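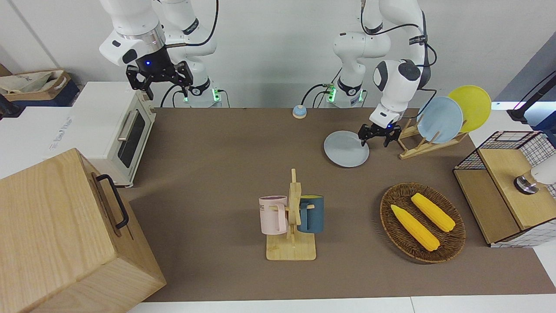

Gripper and camera trial: notes of the bench meeting

Jirkumis room, 10 in the morning
Chair and notes: Asuka Kuroda
Also there: the bench team, plus two from the Plelimus software side

1. Last meeting's actions

The spare cable ordered for the Bralunar controller has come. The question of a second controller for the demo room is carried over again.

2. Kitchen table set-up

Asuka went through the layout and everyone liked it. The plates, the rack and the mug tree ask for quite different grips, which gives us far more to compare than the plain blocks ever did. The corn in the basket got a round of applause (it rolls, it is an awkward shape, it is perfect). Agreed to keep this layout for the whole comparison and to mark the rack and mug tree positions with tape.

3. Gripper comparison

Two sets of fingers are in the running, the Maruyama pair and our own printed pair. Each will get 10 tries per object. Asuka is very keen on the Maruyama fingers for the plates and thinks the thin tips will slide between plate and rack nicely. The Plelimus side would put their money on the printed pair for the mugs. Good-natured argument followed and was stopped at 5 minutes.

It was agreed that the small wooden block goes first in every run, as a warm-up and as a check that the fingers close evenly.
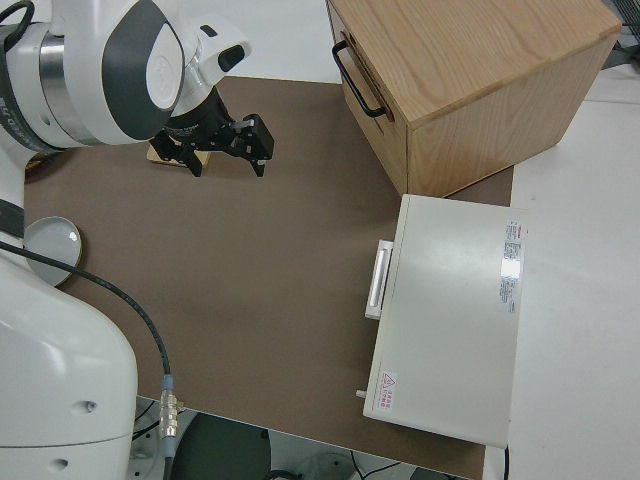 Gripper over the small wooden block, close view of the bench.

Someone asked whether the block test is too easy to be worth the time. General feeling was no. If the fingers are out of line we want to know before we get anywhere near the plates. Block test stays.

4. Camera positions

Long and happy discussion. The close view is lovely for watching the fingertips, and the wide view takes in both arms and nearly everything we want to pick up. Nobody wanted to give up either. Agreed to save both for every run and to score from the wide one, going to the close one for doubtful grips.

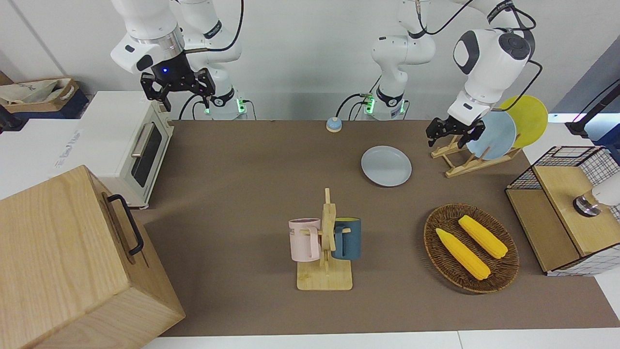
Wide view with both arms, left gripper by the light blue plate in the rack.

The blue plate and the one behind it overlap from this side, so scoring "took the front plate only" may need a second look. Asuka will try the camera a little higher and bring back a few stills.

5. Controller settings

The Bralunar controller lets us set closing force and closing speed separately, and we have been changing both at once, so we can't say which one matters. From now on one at a time. Speed stays put for the first set of runs. Plelimus will add the setting to the run log so that it doesn't have to be typed in by hand (cheers from the bench team!).

6. Any other business

Could whoever has the small hex keys please put them back in the top drawer.

A request to add a soft object, perhaps a sponge. Everyone in favour, but after the first comparison is finished.

Actions
Asuka Kuroda: tape marks, higher camera position, score sheet
Bench team: fit the Maruyama fingers and run the block test
Plelimus: force and speed fields in the run log

Next meeting in December, same room.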